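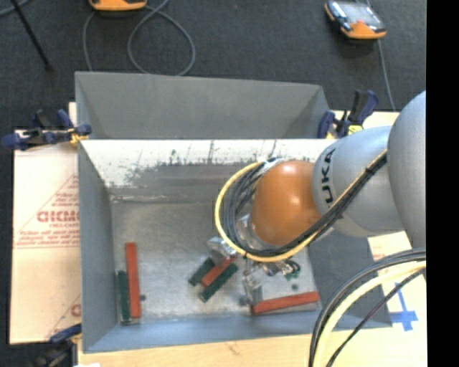
# Why Does Metal Get Scratched?

Look at an old metal bin, a slide or a cooking pot and you will probably find marks on it. Metal feels hard, so how does it get scratched?

## Hard and soft

A scratch happens when something hard is pushed along something softer. The harder thing digs in and moves a tiny bit of the softer thing out of the way. What is left is a very thin groove.

Some metals are softer than others. Gold and lead are soft. Steel is much harder, but sand can still scratch many kinds of steel. Sand often has bits of a mineral called quartz in it, and quartz is very hard. Diamond is harder still.

## Why you can see it

Smooth metal bounces light in one direction, like a mirror. A groove sends the light off in other directions – so the scratch looks darker or brighter than the metal next to it.

## Paint helps

Many metal things are painted. The paint takes the small scratches first. If a scratch goes through the paint on iron or steel, water and air can reach the metal and rust may start.

## Try it

Ask an adult for an old copper coin and a steel nail. Rub the tip of the nail gently on the coin. Which one has a mark? Now you know which is softer.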